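Print this page | E-mail this page

Reusable Plates and Trays in the Letby Hall Cafeteria – Project Report

Aug 27, 2019
By Taras Romaniuk and Demyd Kovalchuk

Why we picked this

Letby Hall went over to throwaway plates two years before we got there. Paper plate, plastic fork in a wrapper, all of it in the trash after lunch. Our project was to find out what it would take to go back to reusable stuff and if students would even go along with it. Short answer – mostly yes, but the dish room is a problem. Long answer is the rest of this report.

We did the survey and the trash sorting in May and wrote it up over the summer, so some of the notes are better than others. Sorry about that, Demyd's notebook got rained on.

What gets thrown out now

The kitchen office let us look at their order sheets. For the month we looked at they went through 2,357 paper plates at lunch alone. Breakfast wasn't on the sheets (different supplier, different binder). Dinner is to-go boxes mostly so we left it out.

We sorted the trash by the east door on two days. Gloves, tarp, the whole thing. Mostly plates with food stuck to them, which means they can't be recycled even if they are in the right bin. Lots of forks still in the wrapper. People grab a whole set and use the one piece.

The survey

Paper slips at the register plus a link on the dorm page. The link got hardly any answers, the slips did way better. Free cookie helped.

Main things people said:

- fine with reusable if it's clean
- don't want to carry it far to return it
- don't like metal trays, too loud
- worried about spoons getting taken to dorms (fair, we have done this)

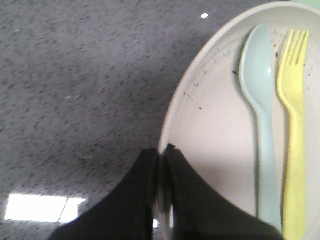

That last worry came up again when we talked to the kitchen manager. She said when they had the old silverware they lost so much of it every term that reordering ate up the savings. Her words were "I was buying spoons for the whole town." So any plan has to have some kind of return point near the doors and probaly one in each dorm lobby too.

We also asked if people would pay a deposit. Big split here. Freshmen said OK, seniors said no way. Taras thinks this is because the seniors won't be around to get it back, but we didn't ask that so it's only a guess.

Comparing suppliers

We wrote to three companies for samples and prices. Zudis answered the next day and sent a price list. Brelness took a while but the lady on the phone was really helpful and explained stacking, which we hadn't thought of at all – if plates don't nest right they take up double the shelf. Duan never wrote back. We tried twice.

Zudis would be cheaper up front. Their plates only come in packs of 20 though, so you end up ordering extras. Brelness sells by the case and will swap out cracked pieces the first year. For a place the size of Letby Hall we think you need 2,000 plates to get through a week without running the washer all night, going by what the manager told us on washer loads.

Trays are a seperate question. The manager wants them, since they make clearing tables faster. The nutrition club does not want them, they say people take more food with a tray. We found articles going both ways and didn't have time to test it. Our suggestion is buy a small number and keep them for people who ask.
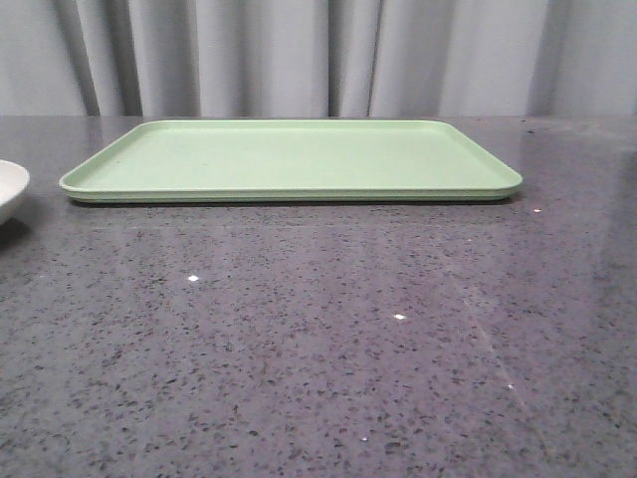

The dish room

This is where it gets hard. The washer works but one of the two belts doesn't, and the drying rack was moved to storage to make room for the paper goods. So you can't bring back real plates without first moving the paper goods out, and you can't do that until you have the plates. Would have to be done over a break.

Staff time – they would need one more person at lunch. Student job, we think. Not in our budget table, should be.

What we would do

Start with plates only, lunch only, one term. Return carts at both doors. Leave the paper ones behind the counter for anybody in a rush. Spoons and forks second, after the lobby bins are in. Count what's missing at the end of each month and post the number where people can see it.

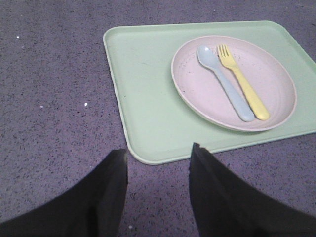
Round plate on a light green tray.

Things we didn't get to

Water use. Cups (whole other project). Asking the breakfast crowd. Also should have asked the night staff, they do half the cleaning and never saw our slips. If another group takes this over we can hand on the order sheet copies and the raw survey slips, they're in a box in the project room, bottom shelf.

Contact the project office | © 2019 Letby Hall Student Projects | Back to top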